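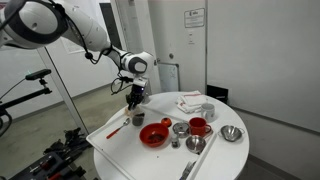

Put everything on a tray before you cook. Everything! The jar, the shaker, the little dishes, the spoon, the bowl you mean to end up with. I have been cooking this way since October and I've turned into the kind of person who brings it up at bus stops, so I may as well write it down and leave the people at the bus stop alone.

I mean a proper tray, a big one with raised edges, white if you can get it. Mine is a Stekwood and it is a bit too large for the table I use it on (a small round one), so one corner hangs out over the rim and catches my hip. I don't care. I'd take a tray that's too big over one that's too small any day, because a small tray only holds the things you were going to remember anyhow. It's the cumin you forget, or the second spoon.

People hear "tray" and think I'm talking about those rows of tiny glass bowls on cooking shows, with the parsley already chopped by somebody off to the side. I love those shows, but that isn't my kitchen and it probably isn't yours. My tray is a jumble. A red mug next to a steel dish next to whatever shaker had salt in it last. Some things have food in them and some are just waiting. The point is that I've walked to the cupboard once, and after that I get to stay put and pay attention to the food.

And attention is the whole fun of it, especially with spices. My friend Nabila Yusof taught me to season over a bowl on the table, away from the stove, and it changed how I cook more than any knife or pan I've ever bought. Over a hot pot you're in a hurry. There's steam in your face and in the jar too, and the paprika cakes up in the neck and then lets go all at once. Over a bowl on a tray you can tip slowly, a few specks at a time, and stop and have a look. If you miss, it lands on white and you can see just how much you missed by!

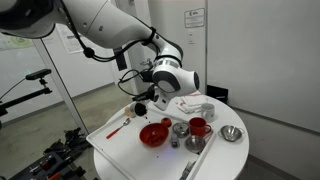 Seasoning over the tray, with the red bowl toward the front.

I'm fussy about the bowl being a bright color, by the way. Red is my favorite. Ground spice looks like nothing much against steel, but in a red bowl on a white tray my eye goes straight to it. Same goes for the spoon. I have one with a red handle and I never lose it, while the plain ones wander off under towels and turn up at dishwashing time.

Pádraig Coughlan, who reads everything I post and disagrees with most of it, wrote to say that a tray is one more thing to wash. True, it is. He also says a good cook should know where the salt is without laying it out like a museum. Well, I do know where the salt is. It's in the cupboard over the fridge behind the Keogh oats, and I can find it in the dark, and I still don't want to go and get it with onions on my hands. As for the washing, I used to wipe down the whole table and part of the floor, and now I wipe a tray. He can come over and time me.

He does have a point about crowding, though. The first few weeks I put so much on there that I was lifting mugs to get at bowls. What helped was leaving some things off. The colander lives on the bare table to the right now. So does the folded towel, at the back, where it stays out of the drips (a towel on the tray will soak up everything you spill and then you'll wipe your face with it, ask me how I know). If your tray has a divider, use the narrow side for spoons and lids and keep the wide side for anything you'd be sad to tip over.

You don't need to buy a thing to try it, either. A baking sheet with a rim works fine. So does the lid of a storage bin, and I cooked that way for 10 days on vacation and was perfectly happy. My one plea is for small jars you can hold in one hand. I pour my spices out of the big bags into little jars and put the bags away, and I've been so much braver with allspice since the jar got small.

Try it with something easy first, lentils or a pot of beans. Gather it all up, set the tray down, and then cook without opening a single cupboard. Write and tell me what you forgot. With me it's still the bay leaf, nearly every time.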